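Workshop notebook, August, bench two
Glaze tests, Magesa series, batch 17

Kiln was down to 60 by the time I got in, so I cracked the lid and pretended to do paperwork until it was decent. Corina Zamfir had left a note on the controller reading "DO NOT TRUST HOLD", underlined. Fair enough. The hold drifted again overnight and the log has a gap in it the size of a good lunch.

Six tiles in, six tiles out, which is already better than batch 16. Notes as they came off the shelf:

Tile 1, straight Magesa base. Glossy, slightly smug. No crawl.
Tile 2, same with 2% tin. Whiter, pinholes along the bottom edge. Sieve again before blaming the tin.
Tile 3, 4% tin. Ran. Grinding required, see shelf.
Tile 4, ash from Leilani's woodstove, unwashed. Colour of a dishcloth. I rather like it.
Tile 5, ash, washed three times. Colour of a cleaner dishcloth. So much for the afternoon I spent at the sink.
Tile 6, the Gondano recipe off the back of the old catalogue, dated 1920. Asks for "a fair measure" of whiting. Mine was evidently unfair. Dry, scratchy, will not hold a drop of water.
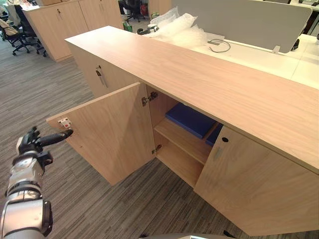
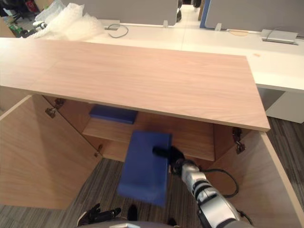
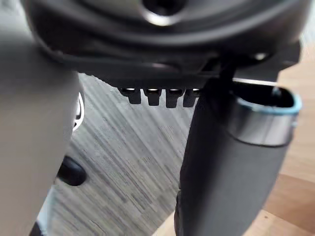

Cupboard and chair.

On the Gondano business: Leilani Lindqvist thinks the catalogue people were firing a good deal hotter than we are, and that the whiting is a red herring. She may be right. She was also right about the bucket labels, and we've heard plenty about that. Plan is to split the remaining slop in two, put half up a cone and leave the other half where it is, with a flux addition. If both come out like sandpaper the recipe goes back in the drawer for another century.

Cones from the bottom shelf had barely bent. Top shelf, flat on their faces. We have been calling that "a bit uneven" for months and should probably stop. Element resistance wants checking before the next firing, and I've asked Corina to bring her good meter, mine having taken up random number generation.

Whiting: 2757 g left in the bin by the grey scale, minus whatever the scale is lying about today. Enough for the next two batches. Ball clay is low. Order with the Skavuron stuff so we only pay freight once.

To do:
Re-sieve tile 2 mix, 100 mesh
Grind shelf (mine, sadly)
Kiln wash, two coats, before anything goes near it
Ask Leilani which end of the woodpile the ash came from
Test bars for batch 18, same clay body, bisque with the mugs

4:40 pm. Shelf ground. Dust mask found afterwards, in my apron pocket.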